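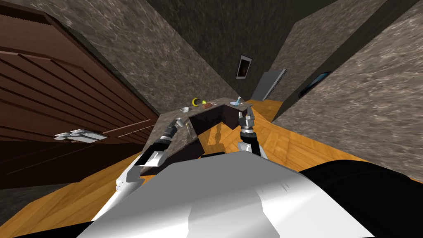
Stoppage Time at Drornetdale

I'd told my sister I'd be home by teatime, and at ten to five I was still stood behind the goal at the Lellar End with my hood up, watching us try to hang on against Wostiditz.

We don't hang on, as a club. It isn't in us. We'd been one up since the 11th minute, a header off a corner that their keeper really should have caught, and ever since then the whole ground had been waiting for the bad thing to happen. You could hear it. 4000 people all breathing in and not quite getting round to breathing out!

The man next to me had a radio pressed to his ear and kept telling me the other scores (I hadn't asked). Oosthuizen were losing, he said. If Oosthuizen lost and we won, we were safe. I told him to stop saying it out loud.

"Safe," he said again, a bit louder.

Then the board went up. Seven minutes. Seven! I don't know where they'd found them. Their trainer had been on once, for a cramp, and our left back had taken a long time over a throw, but he takes a long time over everything, you should see him park.

I looked at my boots for most of it. I know what happened from the noises. A groan was a shot going wide, a sort of bark was a tackle, and the high daft squeal was our goalkeeper coming off his line, which he'd been asked to stop doing in October and had carried on doing ever since.

When I did look up the clock in the corner said 97 and they had a free kick right on the edge of the box. Their number 17 put the ball down, moved it, put it down again. The wall shuffled forward. The ref sent it back. I found I was holding the radio man's sleeve, and he was letting me, and the radio had gone to adverts.

He hit it well, I'll give him that. It went up over the wall and started to drop and I thought, well, there it is, that's next season gone, long coach trips to places with no roof. And it came down on top of the bar – right on top, I heard the thump of it – and bounced over into the seats, where a little lad in a bobble hat caught it and wouldn't give it back.

He just hugged it. The ball boy was holding his hands out, the players were shouting, his mum was trying to prise his fingers off, and the whole Lellar End began to sing at him to keep it. By the time they'd found a spare the ref had looked at his watch and had enough of the lot of us.

I rang my sister from the bus stop. She asked whether it had been a good game and I said no, it was terrible, and could she put my tea back in the oven.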